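Ferneo Hand-Held Gripper: Set-up Guide for Recording Sessions

Section 4. Recording with transparent objects

4.1 What this section is for

This section explains how to prepare and record demonstrations with clear plastic and glass objects. It is written for people who already finished Section 2 (mounting of the camera) and Section 3 (calibration of the finger width). If you record only solid colored objects, you can skip to Section 5.

Transparent objects need their own procedure in the Ferneo method. The policy is trained on wrist camera images and on the camera path, which is computed from the same images. A clear cup or bowl disturbs both. The policy has few stable edges to learn from, and the path computation may follow points which are seen through the plastic and move in a wrong way. In the first Bemitz data set we had to remove a large part of the clear object recordings for this second reason. The steps below are the result of that experience.

4.2 Before you start

You need the following:

- The hand-held gripper with charged battery.
- The calibration card from Section 3.
- The set of clear objects for the session, numbered on paper and not on the object.
- A soft dry cloth without fibers that come off.
- The session sheet, form B.

Caution: Do not put stickers or tape marks on a clear object to help the tracking. The policy learns the sticker. We made this mistake in the Senatthorpe recordings and the trained policy then searched for the mark and did not close on objects without it.

Caution: Glass objects may be used only with the soft finger pads. The hard pads can start a crack at the rim which is difficult to see.

4.3 Preparing the place

1. Choose a place with daylight from one side. A window is good, but read the note about glare in 4.5 first.

2. Check that at least half of the camera view will show things with texture when the object is held in its usual position. Cloth, wood grain, a shelf with objects or a window frame are all suitable. An empty white wall alone is not suitable.

3. Remove mirrors and polished metal trays from the working area. If they cannot be removed, cover them.

4. Put the object at its start position. The start position must be different in each demonstration, but it should stay within reach of one arm without walking.

5. Wipe the object with the cloth. Fingerprints give the camera extra points to follow, and they will not be there when the robot does the task.

6. Record the mapping pass. Move the gripper slowly around the place with empty fingers, as described in 3.6. For transparent objects the mapping pass takes 49 seconds, and the object must already stand in its start position.

Note: The mapping pass must be repeated if somebody opens or closes a curtain, moves a chair, or changes the lamps. It does not need to be repeated if only the object is moved.

4.4 Setting the camera

1. Switch the exposure to manual. In automatic mode the camera becomes darker each time a bright spot comes through the plastic, and the background disappears for the tracker.

2. Point the gripper to the brightest part of the place. Turn the exposure down until the structure of the window frame can be seen again.

3. Point the gripper to the darkest part of the place. If you see only black, add a lamp. Do not turn the exposure up again.

4. Lock the white balance.

5. Write the exposure value in field 2 of form B. All demonstrations of one session use the same value.

4.5 Close objects and glare

The most difficult moment is when the object is very near to the camera. It then covers most of the view, and the tracker has only the parts outside of the rim, together with what can be seen through the plastic. The second kind is not reliable, because the plastic bends the light.

Two things help. The first is the rim. Many plastic bowls and cups have small ribs on the rim, and these give a regular bright or dark line which a person can use later to mark the outline by hand. The second is everything that remains free around the object. Even a corner with a straight frame or a piece of cloth can be enough for the tracker to continue. 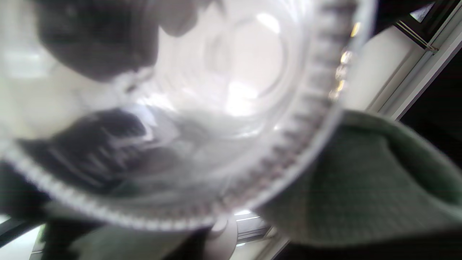 This page was last changed: March 2019

The ribbed rim can be followed for a long way around this container, light in one part and grayish where darker things are behind it. The rings on the base are much weaker. When you mark outlines, use the rim and leave the rings. The white glare spot near the center must also not be used as a point. A glare spot belongs to the light and to the angle of the plastic, and when the gripper turns it moves over the surface. The same is true for the small amber reflections along the inner side of the rim on the right. Outside of the rim, the white window frame at the top right has straight parallel lines, and the green fabric has a fine texture. Regions of these two types should stay unmasked.

Note: Cloth is a good background only as long as it does not move. If it is a sleeve of the operator, it must be masked by hand in step 4 of 4.7. If you cannot decide from one image if a cloth is a sleeve or not, look at the images before and after it.

4.6 Recording the demonstrations

1. Hold the gripper in the rest position for two seconds, with the fingers open.

2. Press the record button. Wait for the short tone.

3. Move to the object with constant speed. Do not stop above the object to look for a better grasp. If you are not satisfied with the approach, let the recording end and mark it as "R" (repeat) on form B.

4. Close the fingers until the object does not slip. Thin plastic changes its shape under pressure, and a bowl that is pressed too strong will show a different rim line from the real one.

5. Do the task which is written on form B.

6. Open the fingers completely and move back by one hand length.

7. Press the record button again. Wait for the long tone.

Record 57 demonstrations for each object. This number comes from the comparison in 4.8. Make a pause after every 11 demonstrations and check the lens for dust and for marks from the fingers.

Caution: Do not look at the display during the movement. Operators who look at the display move their wrist in a different way, and the recordings become hard to combine with the others.

Caution: If the other hand must help to hold the object, keep this hand as much as possible at one side of the view. A hand in front of the lens for a longer time is the most common cause of a lost path.

4.7 Checking and masking

1. Copy the session to the workstation and start the Amissah checker.

2. Wait until the path is computed for all recordings. Recordings with a lost path are shown in red, and recordings with a jump are shown in yellow.

3. Open each yellow recording and look at the images near the jump. If the jump happens while the object is close to the camera, apply the mask "inside rim". This mask removes all points inside the outline of the object, so that the tracker uses only the outside.

4. Add a hand-drawn mask for sleeves, hands and other parts which move with the operator. The fixed mask for the gripper body is applied automatically. However, it does not cover the gripper body when this is seen a second time through clear plastic, or as a reflection. Draw this part also if you find it.

5. Compute the path again. If the recording is still yellow, move it to the folder "rejected". Do not delete it. We use the rejected recordings to test new versions of the tracker.

6. For red recordings, try steps 3 to 5 only one time.

Note: When you are not sure what a dark blurred shape is, mask it. A mask that is too large costs a few points. A missing mask can spoil the complete path.

4.8 What we found until now

We compared policies trained with a different number of demonstrations for each object, on the same arm and with the same clear bowls and cups. With small sets the policy often closed the fingers too early, in front of the rim. This error became rare at 57 demonstrations, and more recordings did not bring a visible change in our tests. We did not test with objects that have liquid inside, and we can not say if the number is enough for them.

The mask "inside rim" was the most useful single change. Before it, operators threw away good demonstrations only because the path was bad. The mask has one weak side. If the object fills the view completely and no background is left, there is nothing for the tracker to use, and the path is lost in any case. For such tasks, change the task so that the object is turned away from the lens earlier.

Daylight from one side gave better results than ceiling lamps. With ceiling lamps the reflections repeat in a similar place on every object, and it seems that the policy starts to use them. This was seen only at Senatthorpe, where the lamps are in straight rows, and we plan to repeat the test in July in the second room.

4.9 Problems and what to do

The path is lost at the start of each recording.
The mapping pass is old or was too fast. Record it again (4.3, step 6).

The path is good, but the finger width is zero in all recordings.
The markers on the fingers are hidden, often by glare. Turn the whole working place by a quarter turn against the window and repeat the calibration from Section 3.

The outline tool jumps from the rim to a ring on the base.
Set the outline tool to "outer edge only". In version 2 of the checker this option is found under Masks, and in older versions it is in the Settings file.

The checker shows more than 11 yellow recordings in one session.
Do not mask them one by one. Check the exposure value on form B first, then record the session again with more texture in the background.

Continue with Section 5, Export of the data set.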